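2022-11-14
Eilidh Kinnear, Timden workshop

Back on the hanging-up job today. Moschos want to know whether the arm can put a shop display back in order after customers have been at it, and I said in July I didn't think so. I still don't, but I have better reasons now.

The task as written: take an item from the table, find a free hook, hang it, let go, move on. A bored teenager can do it while looking at a phone. We have logged 3231 attempts since the start of the job and counted 1873 as good, meaning the thing was still on the hook when the arm had backed away. I would not pay anybody for that. Atton's summary calls it "approaching useful", and I've asked for that to come out before it goes to the client.

The trouble is mostly the last centimetre. Getting to the board is fine. Then the hole in the handle or the card has to meet the tip of the hook, and the gripper is in the way of its own view. A person feels the card catch and gives it a little wiggle. Our arm pushes, decides it has arrived, and opens.

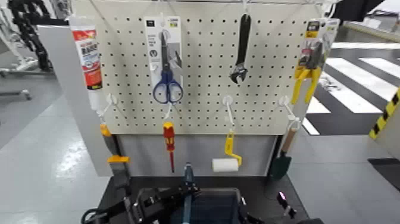

Carded goods and bare tools ought to be scored apart. A card is flat and bends when you push it, so a near miss can slide off sideways. A screwdriver doesn't bend but it swings, and the planner treats it as if it were bolted to the fingers. The trowel and the paint roller have their weight a long way from where they hang, same problem, worse. Lumping them all together gives one number that tells you nothing about either. I went through the log and 474 of the misses are marked "other", so whoever wrote the drop-down list (me) needs to fix it.

I'm also not convinced by the white hooks on a white board. Fine for a shop, poor for depth. Tried the side lamp on and off and couldn't see a difference worth writing down. Might try grey tape on the tips, though Sandivstead will say, fairly, that real shops don't tape their hooks.

For comparison I did a run by hand, not hurrying, chatting the whole time. No drops. Didn't bother with a stopwatch.

To do:
– split the log into carded and bare
– replace "other" with something a person can pick from
– slower release, check for load on the hook before opening
– ask Moschos what they pay for this job now – if it's ten minutes at closing time, I can't see the case

Last updated: 2.40 pm, after re-reading the log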